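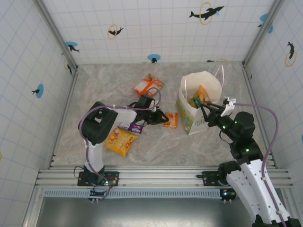
Packing snacks ahead of time, one bag per outing, is supposed to change your life. I have now read this in so many places that I gave it a month, and I remain unconvinced.

The claim goes like this. You buy the little packets, you put a mix of them in a paper bag with handles, you stand the bag by the door, and when it's time to leave you grab it and go. No digging in the cupboard, no gas station chips. Xuelian Yu swears by it and says she hasn't bought food on the road since she started. I like Xuelian, but she also told me the Plollow lunch planner would save me 6 hours a month, and I spent longer than that setting it up.

My first problem is the bag. A paper shopping bag is fine if it's holding a sweater. Fill it with small, slippery packets and they all slide to the bottom, where you can't see what you have. The big ones go in last because they're big, and then everything you want is under them. I tried it the other way, big ones first and standing up along the sides, and that was better, I'll admit. The small ones dropped into the middle and stayed more or less where I could reach them. It also took twice as long.

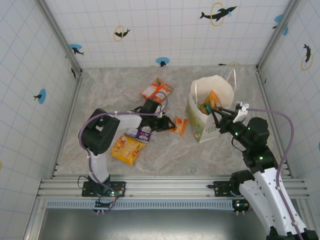

Paper bag and snack packets, some in, some out.

Second problem: opening the thing. The bag wants to fold shut while you load it, so one hand ends up holding the mouth open and you're packing with the other. People who write about this always seem to have a bag that stands up by itself with perfect square corners. Mine never has. Folding the top edge down an inch helps a little, and I got that from Remzi Yaman, who used to bag groceries at Gulten and has strong feelings about how the rest of us do it.

Remzi also says to lay everything out flat before any of it goes in. I rolled my eyes, but this is the one piece of advice I've kept. When the packets are spread out you notice you've picked nearly all sweet things, and you can swap a couple before they're buried. I used to skip this and then stand in a parking lot with nothing salty – my own fault, obviously.

What I can't get behind is the money argument. Small packets cost more than one large bag of the same stuff, every time I've checked. Hooman Ahmadpour left a comment on my last post saying you make it up by not stopping for snacks. Maybe he does. I stop anyway, for coffee, and the snacks are right there by the register.

And then there's the trash. Four people, one afternoon, and the bag that went out full of food came back full of wrappers. I suppose that's a use for it.

I'll keep going through June, mostly out of stubbornness. If you have a paper bag that stays open on its own, tell me where you bought it, and please don't say Bakov, I've tried those.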